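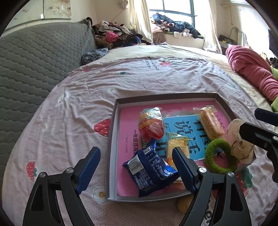 Patterned bed sheet, strawberry and flower print on pale pink.

Wevmont Cotton Percale Fitted Sheet

Item 235-F
Sold singly. Pillowcases and flat sheets are listed separately.

The Wevmont fitted sheet is a plain-weave cotton percale sheet with elastic sewn into all four sides. It fits mattresses up to 15 inches deep, including most mattresses with a thin topper. The fabric is light, has a matte finish and gets softer over the first several washes. It suits people who sleep warm and people who don't like the slippery feel of sateen.

Percale wrinkles. If you want a bed that looks pressed without any work, the Filberg jersey sheet is a better choice. Jersey stretches, so it pulls flat on its own, but it is warmer and it pills sooner.

Sizes

Twin: 39 x 75 inches
Twin XL: 39 x 80 inches
Full: 54 x 75 inches
Queen: 60 x 80 inches
King: 76 x 80 inches

Crib and daybed sizes are not made in this line. A split king bed takes two Twin XL sheets. Measure the depth of the mattress at the side seam, with any topper or pad in place. A sheet that is too shallow will come off at the corners no matter how good the elastic is.

Fabric and construction

100 percent cotton, single-ply yarn
Percale weave, 235 threads per square inch
Elastic on all four sides, enclosed in a folded hem
Corner seams double stitched
Size label sewn at the foot end, lower right corner

We are often asked why the thread count isn't higher. Counts above 400 or so are usually reached by twisting several thin yarns together and counting each one. The cloth ends up heavier and holds more heat. For a percale sheet, anything between 200 and 300 gives a good close weave.

Colors and prints

Solid: white, oatmeal, slate, pale green
Stripe: navy on white, gray on white
Print: small fern, blue check, scattered lemon

Prints are applied to one side only, so the underside looks faded by comparison. The pattern is not matched at the corner seams. Colors vary a little from one dye lot to the next, and if you need two sheets that look the same, order them together and write "same lot" in the order notes.

The brick red solid was dropped in November and will not be restocked. We still have matching pillowcases in standard size.

Shrinkage

Expect the sheet to lose up to 3 percent of its length in the first few hot washes. It is cut large to allow for this. A new sheet may feel loose on the bed and should be washed twice before you decide it is the wrong size.

Washing and drying

Wash before first use, separately from towels. Machine wash warm with a normal amount of detergent. Use oxygen bleach on prints and stripes if you need to; chlorine bleach is for the white only. Skip fabric softener, which coats the cotton and makes it less absorbent.

Tumble dry on medium and take the sheet out while it is very slightly damp. Shake it and put it straight on the bed. Most of the creases will drop out overnight. For a smoother finish, iron on the cotton setting with steam, starting at the middle and leaving the elastic alone.

Fitted sheets tend to roll up in the dryer and trap smaller items. Stop the machine after 30 minutes, pull everything apart and start it again.

Stains

Berry and juice: rinse from the back with cold water, then soak in oxygen bleach.
Blood: cold water only until the mark is gone, then wash as usual.
Ballpoint ink: dab with rubbing alcohol over a paper towel. Test a corner of printed sheets first.
Chocolate: scrape, rinse cold, rub in dish soap and leave for 9 minutes before washing.

Do not put a stained sheet in the dryer. Heat sets most marks.

Questions we get

Does it fit an adjustable bed?
Yes, though the head end may creep when the bed is raised. Sheet straps help. We stock the Bilthorpe clip strap, sold in sets of four.

Can the elastic be replaced?
Yes. The hem is a simple casing and any tailor can open it. Use quarter-inch braided elastic.

Is it suitable over a waterproof pad?
Yes. On vinyl pads the sheet may slide, and a quilted pad such as the Mapplebeck holds it better.

How long does it last?
With a wash every week and two sheets in rotation, most customers replace theirs after four or five years. Wear shows first at shoulder height.

Shipping and returns

Orders leave our warehouse within two working days. Unwashed sheets in the original band can be returned within 26 days for a full refund. Washed sheets can be returned only for a fault, such as an open seam or broken elastic. Please include the packing slip and mark the fault with a safety pin or a piece of tape.

Prices and stock on this page were last checked February 27, 2023.

Related items

Wevmont percale flat sheet
Wevmont percale pillowcase, standard and king
Filberg jersey fitted sheet
Mapplebeck quilted mattress pad
Bilthorpe clip straps, set of four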